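Bellano Lumbar Traction Belt, Model 267
Supplied by Csizmadia Rehab Equipment, Jostthorpe
Page updated 3/16/25

The Model 267 is an air-inflated belt for decompression of the lower back. It is worn over a thin shirt, sitting or standing, and is supplied to clinics and to home users on the advice of a physical therapist or chiropractor.

Construction
The outer shell is woven nylon with a cotton lining. Vertical air cells expand when filled and separate the upper and lower edges of the belt. A hand pump with a dial gauge is included. The hose valve is the same as on the older Womine belt, so existing pumps can be kept in service.

Specifications
Closed height: 9 inches
Weight with pump: 100 ounces on the long size, less on the others
Hose length: 10 inches, extension sold separately
Closure: hook and loop, double strap

Use
Fasten the belt with the lower edge resting on the hip bones. Inflate slowly and stop at the pressure set by your provider. Release the air before lying down. Do not use the belt during pregnancy, over a recent fracture or after spinal surgery unless a doctor has approved it.

Care
Remove the air cells before washing. The lining is washed by hand in cool water with mild soap – no bleach, no fabric softener.
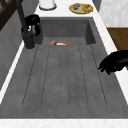 Dry the lining flat and away from direct heat. Wipe the cells with a damp cloth and check the seams before putting them back. Replacement linings and valves are stocked. The long size is on back order until December.

Fitting questions and clinic orders: Anikó Antal, product support.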